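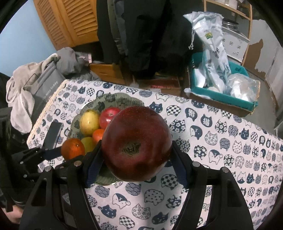

Figure 3-1. Hand-held gripper closed on an apple, grip pads on both inner faces.

Section 3. Before You Buy: Planning and Budgeting

Read this section before you sign anything. It covers the hand-held gripper and the items sold alongside it. Installation starts in Section 4, and most of the trouble people have in Section 4 was paid for in Section 3.

The Mulmont sales sheet says a starter order is enough "for any home or workplace task." We wrote this guide for the people who have to make the order work, and we don't think that sentence means much. Size the order from your own task list.

3.1 Write down the task

1. List the objects you want picked up. Use real objects from the place where the work will be done. "Household items" is too vague to buy against.

2. For each object, measure the widest point where the fingers would meet it. A large apple and a mandarin out of the same bowl are different jobs.

3. Note the surface. Glossy skin, loose paper and thin plastic bags all behave differently against a textured pad. If you have only tried one kind, write that down too.

4. Note what the object sits in or on. Fruit in a bowl with a raised rim leaves less room for the fingers than fruit on a flat table. Tablecloths shift. A demonstration on a bare bench will tell you little about either.

5. Cross out anything you added because it looked good in a video.

NOTE: Kenji Kasprzak, who tested the draft of this guide, started with a list of 21 objects and cut it to 11 before asking for a quote. The shorter list got a lower price and a clearer answer about pads.

3.2 Decide how many grippers

The standard quote form has the quantity already filled in at 2. Change it if you need to. A second gripper makes sense in these cases:

- two people will work at the same table during the same hours
- one person will use both hands, one gripper in each
- you can't afford to stop while a worn finger is replaced

If none of these fits, buy one gripper and a spare pair of fingers. You can order the second later at the same list price, whatever you are told about the bundle closing at the end of April.

CAUTION: Spare fingers from the older Plidine kit look the same as the current ones. The screw spacing is different. Do not accept them as a substitute, even at a discount.

3.3 Budget for the parts that wear

The purchase price is the easy number. The rest of the money goes to parts and time, and quotes tend to leave both out.

1. Ask for the price of replacement grip pads, by the pair, in writing.

2. Ask how long a pad lasts. The supplier will probably give you a figure in grasps. Ask what was being grasped. A figure measured on foam blocks is no help to someone handling fruit.

3. Check the finger screws against your own drivers. If the kit needs a special driver, have it added to the order at no charge.

4. Put a line in the budget for objects. Food bruises and has to be replaced. Packaging tears.

5. Put a larger line in the budget for staff hours. In our own records, setup and checking took around 167 hours before the first month of work was usable. The sales sheet allows an afternoon.

NOTE: Nevzat Tekin in our parts office will send the current pad and finger price list to any buyer who asks. You do not need a sales account to get it.

3.4 Look at the room

Do this at the actual table, before the order goes in.

1. Stand where the operator will stand. Reach to the far side of the work area with your arm out and hold it there. If that's tiring with an empty hand, it will be worse with a tool in it.

2. Check the elbow room on both sides, especially if two grippers will reach for one bowl or tray.

3. Look behind the table. Coats, bags, boxes and shelves can stay if you want ordinary surroundings. Anything you would need to step over should move.

4. Decide where the gripper goes between sessions. It needs a clear shelf or drawer. The wall bracket in the Skellunlow accessory pack is optional, and a shelf does the same work for nothing.

CAUTION: Do not let a supplier specify your room from a floor plan. Furniture, rims, cloth edges and cabinet doors don't show up on one.

3.5 Ask for a trial

A supplier who is sure of the product should lend you one. If the answer is no, ask to bring your own objects to their site.

During the trial:

1. Use the list from 3.1, all of it, in the order you wrote it.

2. Let the person who will do the job hold the tool. The sales rep has had months of practice and will make it look simple.

3. Try every object more than once. Write down slips and drops as they occur.

4. Inspect the object afterward for marks where the pads pressed.

5. Keep the sheet. Attach a copy to the purchase request.

One good hold on one apple proves that the fingers open wide enough for that apple. It tells you nothing about speed, or about the last hour of a shift.

3.6 Reading the quote

Check these lines before approval:

Quantity: matches 3.2, with nothing filled in for you
Fingers and pads: current type, spare sets priced separately
Training: hours stated, and who gives it
Warranty: says whether pads and fingers are covered (usually they are not)
Software: yearly fee shown, along with what still works if you stop paying
Returns: who pays the shipping

"Future-ready" and "scalable" are not line items. If money is attached to either word, ask for it to come off.

Andor Szűcs reviews quotes for buyers going through the Szűcs office and will mark up a draft on request. Buyers outside that office should have someone read it who doesn't stand to use the equipment.

Once the order is approved, keep the task list, the trial sheet and the signed quote together. You will need the task list again at step 2 of Section 4.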